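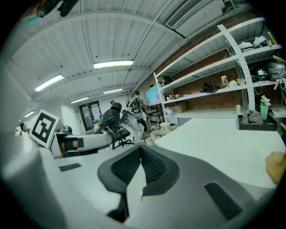

Hand gripper at the bench, shelving on the right.

Workshop tips: recording good examples with a hand gripper

These are for anyone recording tabletop jobs at the Drikasley workshop – picking up, stacking, folding, putting away. Morag Mackay started the list and the rest of us have added to it. Most of it is ordinary bench sense.

Before you start

Wipe the fingers with a barely damp cloth and let them dry. Dust and crumbs get into the mesh and a cup that held fine yesterday will slide out today. An old toothbrush gets into the weave. Don't use dish soap, as it leaves a film.

Wipe the lens with a clean dry cloth, and keep that cloth for the lens only.

Squeeze the trigger fully open and fully closed a few times. If it sticks, tell Khurram Chaudhry before you record anything. A sticky trigger shows up in every take and we end up throwing out the lot.

Set the lights and leave them. If you start with all the ceiling panels on, finish that way. Close the blinds if you're working late in the afternoon in November, when the sun comes in low across the bench.

Setting out the bench

Put out what the job needs, plus one or two things it doesn't. A bit of ordinary clutter is good for the learning side. A heap of it just slows you down.

Move the objects between takes. Shift the cup a hand's width, turn the handle the other way, swap the green one for a grey one. Pascual Tapia went through a batch of 315 takes last winter where the block started on the same pencil mark every time, and the model learned to reach for the pencil mark.

Don't tape things down. If something rolls, let it roll and go after it.

Return everything to its own shelf when you change jobs. Cloths live folded in a tray, small loose bits go in a lidded tub.

Recording a take

Start with the gripper still for two seconds, do the job, then hold still again at the end. The Nulter software uses those pauses to find where a take begins and finishes.

Move at the speed you'd use to put away groceries. Quick flicks of the wrist blur the picture, and creeping along teaches the arm to creep.

Keep your other hand out of it. If you catch yourself steadying the bowl, stop and redo the take.

If you fumble, carry on when you can fix it with the gripper alone. A dropped sponge picked up again is a useful example. Mark it "recovered" in the log. If you had to reach in, mark it "bin".

Say the job name out loud only once, at the start of the batch.

Looking after your wrist

The gripper isn't heavy but it gets that way. Do 12 takes, then put it down and shake your arm out. Keep your elbow low. Raise the bench if you're stooping – the crank is underneath at the left end. Arsalan Jafri swaps hands every batch, and that's fine as long as the log says which.

Packing up

Copy the card before you charge anything. Check that the number of takes on the drive matches the log, then clear the card.

Leave the fingers open overnight. Closed, they take a set and won't meet properly in the morning.

Spare finger pads are in the drawer marked Zotis. Take the last pair and you write it on the order sheet, which goes out Thursday.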